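Tallulard Shared Kitchen: Sourdough and Enriched Dough Training Program
Progress report to the Janevski Fund, second reporting period
Prepared by Nives Sanna, program lead
1 Sep 2019

1. Status

The program is on schedule for four of its five work items. Item 3 (recipe standardization) is behind and is discussed in section 3. Spending is within the approved budget in every category except flour, where the overrun was covered by moving money from printed materials. The Fund's office approved the transfer in writing before it was made.

2. Enrollment and attendance

The second intake filled all 20 places. Of these, 15 trainees completed the full course and passed the practical assessment. Two left for paid work in bakeries before the final module, and the other three have deferred to the next intake. The completion target in the grant agreement was met.

Attendance was weakest in the early morning sessions. Krum Ionescu moved the start of the proofing module to the afternoon for the second half of the course, and the attendance sheets show no unexplained absences after the change. The afternoon start will be kept.

3. Recipe standardization

The agreement calls for a single set of recipe sheets, by weight, that trainees can take to another workplace. Lean doughs are finished. Enriched doughs are not. The cause is flour. The Delix bread flour used in the first period was replaced by the supplier with a lower-protein grade, and the hydration figures had to be retested from the start. Ye-seo Ham ran the retests and recorded dough temperature at the end of mixing, time to windowpane, and volume after bulk fermentation.

Findings to date:

Brioche at the original hydration was too slack to shape with the new flour. Reducing the milk corrected this without a visible loss in crumb.
Butter added before the gluten had developed lengthened the mix and raised the final dough temperature above the limit on the sheet.
Chilling the flour and eggs overnight brought the final temperature back within the limit.
Milk bread needed no change apart from a shorter final proof.

Results for rye blends are inconsistent between batches and are not reported here. The tests will be repeated once a second oven thermometer has been calibrated.

4. Kitchen and course materials

The recipe sheets specify a marble work surface for lamination and a stand mixer for enriched doughs.
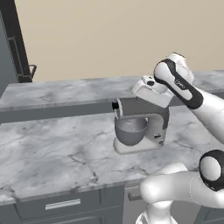
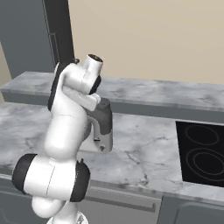
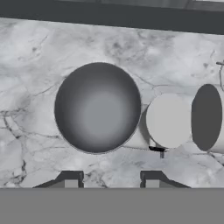

The following point was raised by the Fund's reviewer after the first report.

Why does the course teach mixing by dough temperature when most published recipes give a time in minutes?

Mixing time depends on batch size, bowl shape and flour strength, so a figure in minutes carries over poorly from one kitchen to another. Final dough temperature predicts fermentation time more reliably, and it can be checked with an inexpensive probe. The sheets still print a time range for planning purposes.

5. Output and sales

Practice bakes of acceptable quality are sold through the Erska market stall. The stall sold 3,084 loaves and rolls during the period. Income from sales goes to ingredients, as the agreement requires, and the ledger is attached as Annex B. Rejected bakes were weighed and composted. Most rejections were underproofed loaves from the first weeks of the course.

6. Expenditure

Flour exceeded its budget line by 2,000, for the reason given in section 3. Instructor hours were as planned. Oven maintenance came in below budget; the door seal on the deck oven was due for replacement but passed inspection. The seal is now listed for December, and the money is held over.

7. Staffing

Mirsad Mladenović has taken over the food hygiene module from Lejla Golob, who now handles placements with local bakeries. Both hold current certificates. A part-time assistant for the morning bake has not yet been hired. Two candidates were interviewed and neither could work the hours.

8. Next period

Complete enriched dough sheets and submit them to the Fund for comment.
Repeat rye blend tests.
Fill the morning assistant post.
Open the third intake, with deferred trainees placed first.
Agree a fixed protein range with the flour supplier, in writing, for the rest of the grant.

Annexes: A, attendance sheets. B, sales ledger. C, test records for brioche and milk bread.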